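New Fingers for the Nellby Gripper

If you stopped by the Pedton shop in August and wondered why I was hunched over a table with a screwdriver in my teeth, well, the hand-held gripper finally got its new fingers! The old pair had been slipping sideways for weeks, and Iqra Zaidi was tired of hearing me grumble. 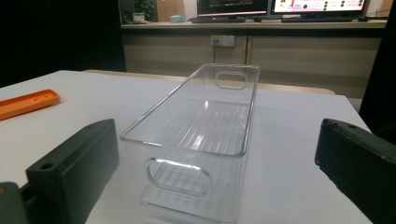
The swap itself took me 13 minutes, which I'm a little proud of. The slow part was getting both fingers to close square. Yasir Marwat lent me his good feeler gauges (thanks, Yasir, they're in your drawer) and I went back and forth between left and right until the tips met evenly. I had to redo the left one three times before I quit rushing and put the screws in loose, closed the jaws, and only then snugged everything down.

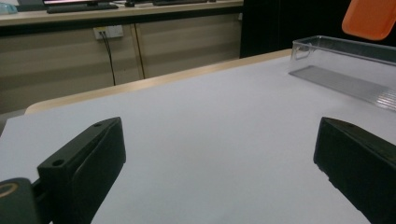
The gripper over the table, fingers open.

Next up is the checkout routine Bushra Rind wrote for us. It starts with the fingers open and centered over each item before anybody squeezes anything. The orange phone case is my favorite for this, with those three big lens cutouts giving me something to line up by eye.

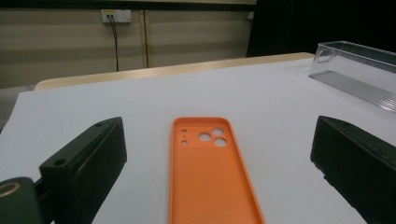 Upkeep is pretty simple from now on. I'll check the finger screws every four weeks and wipe down the inner faces whenever they look dusty, and Khurram Magsi has the spare pair in his cabinet. Please keep using the clear plastic box and the orange case for checks, so we're all comparing the same things. If a finger feels wobbly, come find me before you tighten it!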